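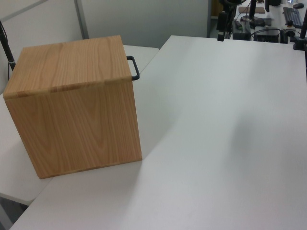 Storage Boxes – Gallery

Joris Bakker has been making lidded boxes since he left Dierckx, and this page collects the ones that come up most often when people write to us. They are sold under the Lestimero name and made to order. Captions are by Rianne Van Leeuwen.

Cube box with flat lid. Light honey-brown finish, with the grain on the lid running from back to front. The front panel has a looping figure, almost like flames, and paler stripes toward the right. Black metal handle on the side.

Most buyers keep the cube on a desk or a side table. Papers, chargers and sewing things are the usual contents. It also does well on a low shelf, as long as there is room to lift the lid.

Care is simple – wipe with a dry cloth and keep the box out of strong sun. Grain varies from one board to the next, so your front panel will have its own pattern. If you want a plainer one, say so when you order and Joris will set a quieter board aside.

The cube is listed as no. 456. Orders placed now will be ready in May. We can also make a matching set of 3, with the grain carried across the fronts where the boards allow it. For sets, write to Godelieve Kramer at the workshop and include the size of your shelf.

Page updated March 6, 2018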